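# Workshop notes: cleaning tubs, and what the scraping trials showed

Notes from the bench at Wavari, kept for anyone setting up wiping or scraping tasks for a robot arm. Most of it applies equally to a person with a dirty basin.

## Scrape first, rinse second

We compared two orders of work on the Elano arm: rinse then scrape, and scrape then rinse. Each order was run 20 times on plastic tubs coated with the same paste. Dry scraping first left less material on the wall and used less water. With rinsing first, the paste softened and spread ahead of the blade, and the arm needed extra passes to collect it.

- Knock out anything that falls freely before using a blade.
- Work from the rim toward the base, then around the corner where wall meets base.
- Wipe the blade after every 4 strokes. A loaded blade lays material back down.
- Put scrapings in a tub, not the drain.

## Blade angle

Keep the blade low against the wall. When the angle rose past the midpoint of its range, the blade chattered and left stripes. The force controller could hold contact at a steep angle, but stroke quality still dropped. A plastic blade is enough for plastic tubs. Metal blades cut grooves that held residue in later runs.

## Hold the tub with the other hand

The largest gain came from the holding hand. In the first version of the method, the tub was clamped flat and a single arm did all the work. In the second, one arm held and turned the tub while the other scraped. The policy for the second version was trained on 665 recorded strokes by people, sorted by which hand moved first.

Joaquim Teixeira labeled the strokes. His rule was to mark a new segment each time the holding hand changed its grip, even when the blade stayed down. Models trained on his segments dropped the tub less often than models trained on fixed-length clips.

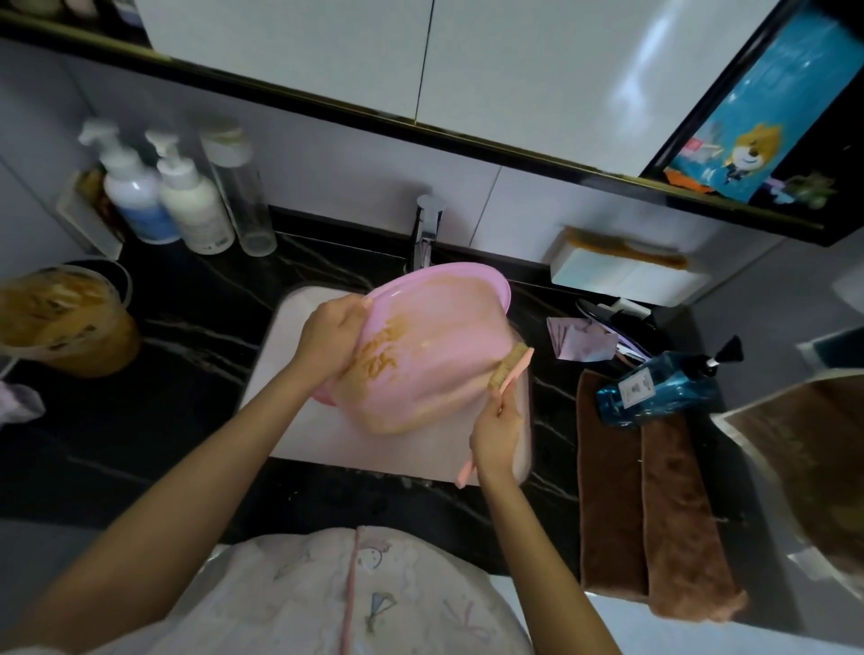
Two-handed scraping is mostly a problem of choosing the tilt. The holding hand sets which part of the wall the blade can reach, and the scraping arm then needs only a short, simple stroke. With the pink basin on its side over the sink and the left hand on its rim, the scraper can press on the outer wall, where a flat clamp would leave little clearance for a long handle. The clump on the blade is the cue to stop and wipe. We label that state "loaded" and end the stroke there.

## Known limits

- Thin tubs flex under the blade. Lower the contact force before changing the angle.
- Clear plastic gives poor depth readings. The Drullham depth filter helped on 8 of the 20 clear tubs and did nothing for the rest.
- Residue close to the color of the tub is missed at the rim. Add a final pass there by default.
- The Văduva grip pads slip when wet. Dry them between tubs.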